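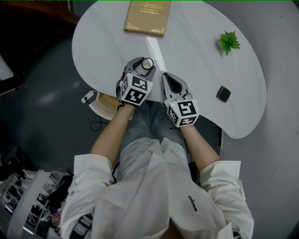
Choosing a preschool by the size of its chairs

2024-12-18

We have until January to pick a preschool, and I've now toured enough of them to have opinions about cubbies.

The first was Gimlow, a converted dentist's office with a very nice garden. The director talked for 40 minutes about the room being "the third teacher." I asked how many of the other two there were and got a brochure. To be fair to Gimlow, the light was lovely and the children were all busy pouring lentils from one thing into another. My daughter poured lentils too, mostly into her boot. We found the last of them at bath time.

Stokmont was the serious one. There's a waiting list with 22 families on it, and a deposit of $100 that you don't get back if the list doesn't move. They have a reading corner, a quiet corner, a building corner and a corner for feelings, so I suppose the room has run out. I liked the teachers a lot. They got down on the floor to talk to the kids and stayed there, which at my age would be a commitment.

What I noticed everywhere was the furniture. Everything is low and rounded and on wheels, and there's always a catalog lying around on the front desk. I read one from a company called Dotness while we waited for somebody to find our form. You can outfit a toddler room for some 4,000 dollars if you don't want any shelves. My own kindergarten had one rug and a piano with a brick on the lid, and I can read fine.

The questions I had written down beforehand (ratio, outdoor time, what happens with biting) got perfectly good answers in all the places we visited. The question I forgot to write down was about naps. Our kid gave them up in the summer. Stokmont has everyone lie down for an hour after lunch regardless, and Gimlow lets the non-sleepers look at books, which means turning pages loudly near the sleepers.

My husband wants Gimlow for the garden. I'm leaning toward Stokmont, if the list moves. Our daughter, asked for her view at dinner, said she'd like to go to the one with the boot lentils, so it's two against one and I still need to find out what their late pickup fee is.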